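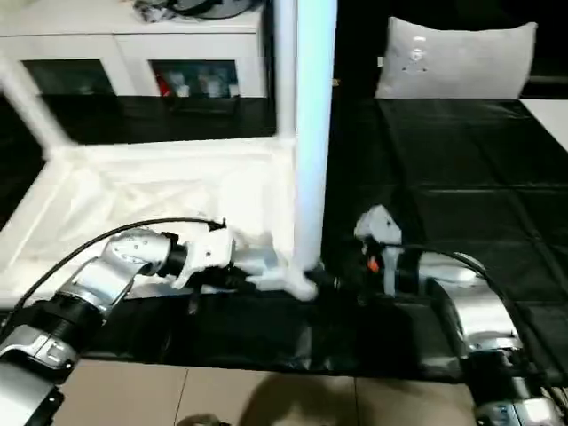
# Guvano folding storage frames: setup notes and record card

These notes cover putting up, checking and folding the white fabric storage frames kept in the Guvano room. Maintained by Hongmei Fu. Last revised Nov 9, 2020.

## What is covered

- Collapsible frames with white poles and a sheer white panel across the base
- Setup on a tabletop
- The `frames.csv` record that goes with each setup

Rigid shelving and the Jundel bins have their own card.

## Setting one up

1. Clear the table and wipe it down. Grit works its way into the mesh.
2. Lay the folded frame down with the base panel underneath.
3. Open the base until it makes a full rectangle. The panel should be stretched flat, with no slack in the middle.
4. Raise the uprights one at a time. Hold each pole low, near the base — pulling from the top bends it.
5. Check that the lower end of every pole is seated before letting go.
6. Press lightly on each corner. If one lifts, reseat that pole and try again.

Don't force a pole that won't seat. Back it out, look for fabric caught in the joint, and start that corner over.

## Folding and storage

Lower the uprights first, then close the base. Fold the panel inward so it doesn't snag on the pole ends. Frames go flat on the lower shelf, never on end.

## Record format

The file has 1,949 rows, one per setup.

| Column | Meaning |
|---|---|
| `frame_id` | Number on the storage tag |
| `surface` | Table, floor or bench |
| `corner_reseated` | `yes` or `no` |
| `panel_flat` | `yes` or `no` |
| `note` | Free text, often blank |

`corner_reseated` is `yes` in 606 rows. Floor setups make up 720 rows and the rest were done on tables and benches.

## Known problems

- 18 rows have no `frame_id`. The tags had come off and we left the field blank.
- Before May, `panel_flat` was filled in only when something looked wrong. Treat blanks from that period as unknown.
- "Bench" and "table" were used loosely by different people.

## Changes

Moataz Alaoui rewrote the folding section and merged the old Skanent sheet into `frames.csv`. Send corrections to Hongmei, with the row number if there is one.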